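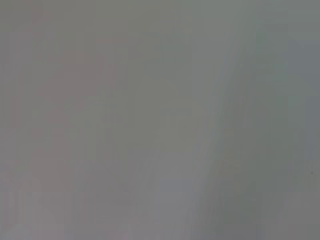 Also, das mit dem Grau war meine Idee, das gebe ich zu. Ich stand im Baumarkt in Trollusitz vor dem Regal, hatte drei Farbkarten in der Hand und dachte, Grau geht immer. Mäusegrau, Taubengrau und eins, das »Nordnebel« hieß. Ich nahm den Nebel. Mein Bruder meinte am Telefon, ich solle bloß nicht mit irgendwelchem Nebel nach Hause kommen, aber da lag der Eimer schon im Kofferraum, und zurückbringen wollte ich ihn nun wirklich nicht.

Es ging um das Zimmer unserer Großmutter. Seit August stand es leer, jedenfalls fast, denn ihr Schrank war noch drin. Den hatte 1941 jemand durchs Fenster gehievt, und durch die Tür passt er bis heute nicht. »Gut, dann bleibt er halt«, hat mein Bruder gesagt und ein altes Bettlaken drübergeworfen. Und dann haben wir gestrichen! Erst die Fensterseite, dann die mit der Steckdose, die immer so knistert, und zum Schluss die Ecke, in der früher ihr Sessel stand.

Beim Schrank wurde es komisch. Ich wollte nur eben mit dem Pinsel dahinter (man sieht ja jeden Streifen, wenn man faul ist), und da klemmte zwischen Rückwand und Tapete ein Umschlag. Ganz flach, mit Farbe von mindestens zwei früheren Anstrichen am Rand. Drin waren 2.000 Mark in kleinen Scheinen und ein Zettel in ihrer Schrift: »Für Hididska, wenn der Rücken wieder geht.«

Hididska! Das ist so ein Kurort, von dem sie bei jedem Geburtstag erzählt hat, immer nach dem zweiten Likör. Bis zu 90 Stufen runter zum Wasser, je nachdem, wie der Abend lief, und unten ein Mann mit einem Akkordeon. Wir haben als Kinder geglaubt, sie wäre jeden Sommer dort gewesen. Mein Bruder hat sich auf den Farbeimer gesetzt und den Zettel noch mal gelesen, und dann noch mal, und ich hab so lange an derselben Stelle herumgepinselt, bis die Tapete Blasen warf.

Abends haben wir bei Bolar zwei Suppen geholt und sie auf dem Fußboden gegessen. Das Grau sah bei Lampenlicht eher rosa aus, neben dem Fenster fast blau. Er fand es scheußlich. Ich fand, sie hätte es auch scheußlich gefunden, sich aber nach einer Woche daran gewöhnt.

Den Umschlag haben wir wieder hinter den Schrank geschoben. Am nächsten Morgen rief er an, da hatte ich noch Farbe in den Haaren, und fragte, ob ich im Sommer schon was vorhätte.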